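Workshop notebook, Urdale packing room
Sunday, November 30, 2025
Written by Laine Raudsepp

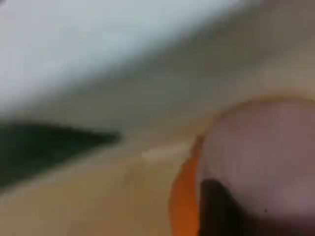
Close view at the bench. Tan surface, dark green at left, pink and orange at lower right. Very blurred.

The room is quiet today, so I write down what I did not have time to write in the week. Raffaele, please read the part about the shift sheet and correct me if I remember it wrong.

We are now 14 working days with the Prosta cell on the small parts line. Before, we had six people who filled the trays by hand, and everybody did the same work from morning to evening. Now two people stay with the cell, three do the mixed orders by hand as before, and one goes between them. This last job has no name yet. On the sheet it is still written "packing", and the person who does it thinks this is not correct. I agree with her. She clears the stops, changes the pads, brings the trays and answers the phone from Gradville. It is more than packing.

Output: on a normal day the cell fills 500 trays. The plan from Gradville says we must reach 3000 in a week of six days, so we are exactly on the number if nothing stops. Things stop, of course. Most of the stops are short and come when a bag lies folded over its own label. By hand you turn it without thinking. The cell waits for somebody to come.

What I hear from people, without names:
The hands and shoulders are better in the evening. Two persons told me this separately.
The day feels longer. When you pack by hand you talk with your neighbor, and at the cell you stand alone and listen for the beep.
The beep is too high. I asked for the lower tone. Still open.
One colleague does not like that the stop counter is on the big screen. She feels it is counting her. I also do not like it. Raffaele said he can move it to the service page, where we both can still read it.

Shift sheet: we agreed on Thursday that nobody stays at the cell more than half a shift. After the break the pair changes with two from the hand tables. It worked on one day and then not on the next, the people who know the reset well were asked to stay. So the real problem is that only two know the reset. I want that all six learn it before March. Krūmiņa will lend us the training bench again, but only in the mornings.

Small technical notes:
Pad wear should be checked at the start of each shift, and the result goes in the paper book also, not only in the computer.
The light over the bench is strong on one side. I tried a sheet of gray paper as a screen and did not see a difference in the stops. Took it down.
Tray guide was loose again, same screw. I put thread glue on it. Look at it Tuesday.

Open questions for Raffaele Bassi:
1. Who decides the name and the pay group for the sixth job, we or Gradville?
2. Can the cell run slower in the last hour? The speed is set for the whole day now, and people are tired at the end.
3. Spare pads, the box is almost empty. Did you order or should I?

I will put the new shift sheet on the board when I have your answer on the first question.
L.R.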